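Home News Opinion Letters Ostside Life Subscribe

In praise of the badly wrapped present

2nd May
By Drahomíra Holub

My niece turned seven last week and I gave her a present with no paper on it. None at all. I'd stuck a bit of ribbon on, handed it over with my coat still on, and she was perfectly happy. My sister was less so. She didn't say anything, but she has a way of looking at a present and then at you.

I used to be a proper wrapper. Every November I'd go to Trolten and come home with rolls under both arms, plus the gift tags, plus that curly string you pull along the scissors (which I never once got to curl). One year I spent more than 40 quid before I'd bought a single thing to put inside. I still have some of it. It lives behind the wardrobe and it's creased at both ends, so it's no good for anything bigger than a paperback.

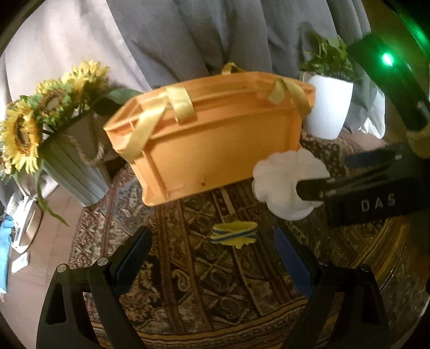
What did it for me was clearing up after Christmas at my mum's. Two full bin bags, and you can't even recycle the shiny stuff round our way. Mum kept smoothing out the bigger bits and folding them on the arm of the chair, as she's done all my life, and I thought, well, she's got it right. We all laughed at her for it. Then we went out and bought more.

I know what people will say. Children love the tearing. They do, I grant you, I loved it too! But watch a small child with a pile of parcels and by the fifth one they're just working through it. They don't look at what's inside, they look for the next one. My niece got hers out in two seconds and then played with it until tea, and I'd take that over a heap of torn snowmen any day.

And it's the grown-ups who mind. We're the ones who think a present without corners means you don't care. I've had beautiful parcels from people who plainly had no idea what I like, done up by the shop for an extra charge, and I've had a jar of plum jam in a carrier bag from Unia that I still think about. So use a tea towel, or a pillowcase, or put it behind your back and say guess which hand. Keep a ribbon going for years if you like a bit of shine.
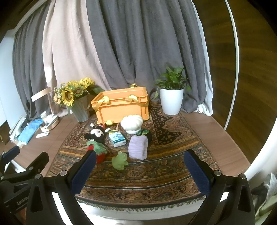 An orange crate and toys on a patterned rug.

My sister's birthday is next. I've asked her to be brave.

Comments (3)

Zdislava Tichý: My gran ironed hers. You could tell the year by how soft it had gone.

Kapoor: Sorry but no, I like wrapping. Radio on, cup of tea, best evening of the winter.

plumjamfan: Is the jam person taking orders?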